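Print this page
E-mail this page

Shape Blocks and Play Boards: Frequently Asked Questions
Viscombe Toy Library

Last updated May 3, 2026

These answers cover the plastic shape blocks and the maple boards lent together under the Bestulo heading in the catalogue. For jigsaws, ride-on toys and construction sets, see the separate pages.

What is in a loan set?

A drawstring bag of plastic shape blocks and one board. The number of blocks varies by set and is written on the tag tied to the bag. Check the contents against the tag before leaving the desk. Missing pieces reported later are charged to the borrower who has the set at the time.

Which shapes are included?

All sets contain cylinders, stars, hearts and triangular prisms. Larger sets add many-sided blocks and a few duplicates. Colours are red, green, yellow and blue. Colour does not follow shape in a fixed way, so a star may be red in one set and green in another. Teachers who want every star in one colour should say so when booking and we will make up a bag from the spares drawer if stock allows.

What age are the blocks for?

We lend them for children aged three and over. They are solid and too large to go through our small-parts gauge, but a dropped block can split, and a split block must come out of use straight away. Put it in the envelope inside the bag and hand it in with the set.

Why are the boards plain?

The first boards had recesses cut to match the blocks. Children learned the positions within a session or two and stopped looking at the shapes. A flat board can be used for sorting, pattern copying, stacking and naming games. The recessed boards are still held and can be requested as item 113.

What are the boards made of?

Maple, planed flat and finished with a food-safe oil. Each is built up from several planks glued edge to edge, and the grain runs the length of the board. Darren Hartley makes them for us at Wovgate and checks each one for flatness before it goes into stock.

My board has a knot in it. Is it faulty?

No. Small tight knots are accepted. A knot is rejected only if it is loose, if it has lifted above the surface or if a fingernail catches on it. The same applies to swirling grain and to slight differences in shade between one plank and the next.

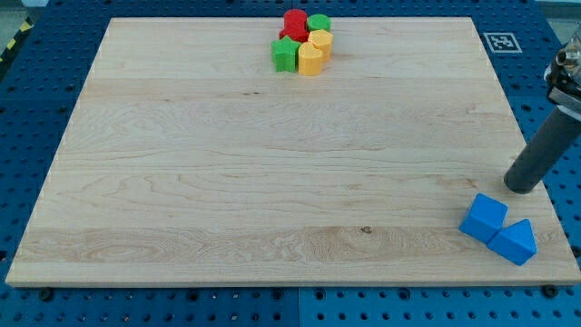 How should the board be placed on the table?

Flat, with the whole underside supported. A board that overhangs the table will tip when a child leans on the end. On a slippery top, put a damp cloth or a piece of shelf liner underneath. Remove the cloth at the end of the session, as a board left on damp cloth overnight will mark and may cup.

How do I set out a sorting activity?

Start with six to eight blocks. Group them at the far side of the board and leave the near side clear for the child to work in. Ask for one property at a time, either colour or shape. Mixing the two in one instruction ("find the yellow heart") is a later step and most three-year-olds will need several sessions before it is reliable.

For pattern copying, build a short row and ask for the same row beneath it. Sayaka Wada has written a sheet of 51 patterns in order of difficulty. It is free at the desk and can be photocopied.

Can the blocks be stacked?

Yes, within limits. Cylinders and many-sided blocks have flat tops and stack well. Stars and hearts will stack if they are laid with the shaped face upwards, though the points of a star give little support to anything wider. Triangular prisms standing on end are the least stable. Laid on a side they make a usable roof.

How do I clean the blocks?

Warm water and washing-up liquid, then rinse and dry with a towel. Do not use the dishwasher. Repeated hot cycles dull the surface of the glossy colours, and we have had to withdraw one full set for this reason. Some blocks have a matt finish from new; this is not wear.

How do I clean the board?

Wipe with a cloth wrung out in plain water and stand the board on its long edge to dry. Do not soak it. Do not use bleach, spray polish or antibacterial wipes, all of which strip the oil. Crayon comes off with a little cooking oil on kitchen paper. Felt pen usually does not come off, and we sand it out here using 400 grit paper. There is no charge for one sanding per loan.

Can I buy a board?

A few are sold each year, unoiled or oiled. Ask at the desk for the current price. Blocks are not sold separately. Our supplier, Maruyama, does not deal in single bags.

How long is the loan?

Four weeks, renewable once if there is no waiting list. Nurseries and childminders may book for a full term. Term bookings for autumn opened in April and several of the larger sets are already taken.

A block is missing from my set. What should I do?

Look inside the drawstring channel of the bag first. If it is still missing, tell us the colour and shape and quote the set number on the tag. We replace single blocks from spares where we can — an exact colour match is not guaranteed — and charge only for the piece. Set 1815 is short of one triangular prism at present and is being lent at the reduced rate until a replacement arrives.

Print this page
E-mail this page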